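Search this site Search Enter keywords
Minutes of the Bench Practice meeting, 23 May 2024
Chair and notes: Vija Sakalauskas

Vija welcomed everyone, thanked those who had come over from the Navickas building in the rain, and said she was hoping we might finally put the household appliance rules to bed, having carried them over from January with the best of intentions.

1. Matters arising
The Roltus log now stands at 3,906 entries, and there was warm praise for whoever has been tidying the titles (please own up, we'd love to thank you properly!). The Stavau labels are still on order.

2. Good practice at the coffee bench
We spent most of our time here, and very pleasantly too. It was agreed that the arm must be stopped, with the stop confirmed out loud, before anyone reaches over the table for a mug or a pod. Power cords are to be kept out of the arm's path and checked at the start of every session. There was a long and friendly discussion about whether a coffee maker's lid may be left open between runs. The Dresau group would like it closed every time, while others felt that an open lid is fine so long as the log says so. The second view carried, with 2 against.
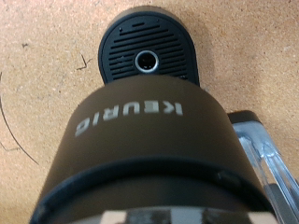
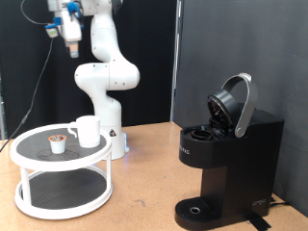
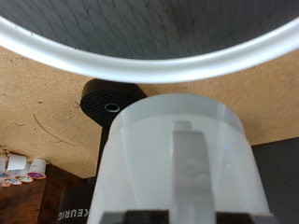 Item 2, coffee maker on the bench: the wider view includes the arm and turntable stand, the other two are wrist camera views.

It was further agreed that wrist camera views should be looked over before each session, and that a blurred one means wiping the lens and checking again. Vija asked that hot water runs have two people present, one of them within reach of the stop button. She knows this makes scheduling harder and is grateful to everyone for bearing with it.

3. Wording of the rules
A draft will go around by email. Comments are welcome, long ones included, though Vija would dearly like them in one message per person if it can be managed.

4. Any other business
The Stavau cabinet key is missing again. Please check your coat pockets.

Actions
Vija: circulate draft rules.
Dresau group: send wording on lids for the log.
All: read the draft before the next meeting.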